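I moved the kitchen circuit onto its own energy meter in October, mostly to settle an argument with myself about standby loads. The unit is a Nellari single-channel clamp meter, fitted round the live conductor inside the consumer unit by an electrician. It samples once a second and writes to a small logger under the stairs.

Readings were poor for the first week. The clamp resolves badly below 30 W, and most of what I wanted to see sits under that line. A microwave clock, a boiler controller and a phone charger with nothing attached all vanish into the noise. The fix was to stop trying to measure them at the board and use a plug-in meter on each socket in turn, leaving it in place overnight.

## Baseline

With the fridge excluded, the kitchen draws 13 W when no one is using it. Most of that is the extractor hood, which has a transformer ahead of its switch and so never fully turns off. It now has a fused spur with an isolator.

The fridge is harder to characterise. It cycles, and the cycle length depends on room temperature, door openings and how full it is. Its compressor draws 79 W while running. I averaged over whole cycles, starting and stopping the count at the moment the compressor cuts in. Taking fixed one-hour windows gave results that wandered for no physical reason.

## Short, heavy loads

Kettles and toasters are simple resistive loads, so the trace is a clean rectangle: up, flat, down. The height tells you the power and the width tells you the time. A half-filled kettle from Dhillon's on the high street gave the same height as the old one and a narrower rectangle, purely down to my having put less water in it.

The toaster came out at 682 W on the single-slot setting. Switching to both slots does not quite double it, and I suspect the voltage sags slightly on the long run from the board. I have not put a voltmeter on the socket to check.
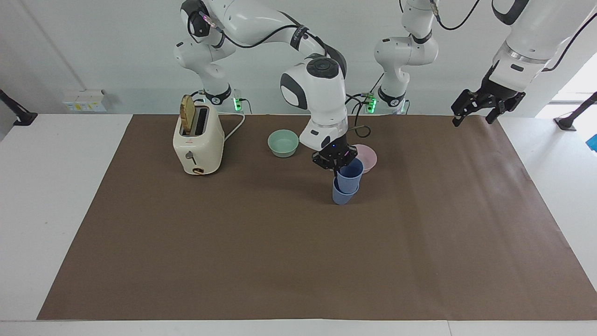
*Photo credit: Skitville*

The timer on my toaster is the usual type that takes no account of a warm start. A second round on the same setting takes the same time and comes out darker. On the trace the two rounds are identical, so the meter is no help with browning.

## Logging

The logger stores plain text, one line per sample, rotated at midnight. I compress anything older than a month. Plots are made by a short script I first wrote for the rain gauge at Gosholm, with the units changed and the smoothing removed.

Next is the washing machine, once I can reach its socket without dragging the whole thing out.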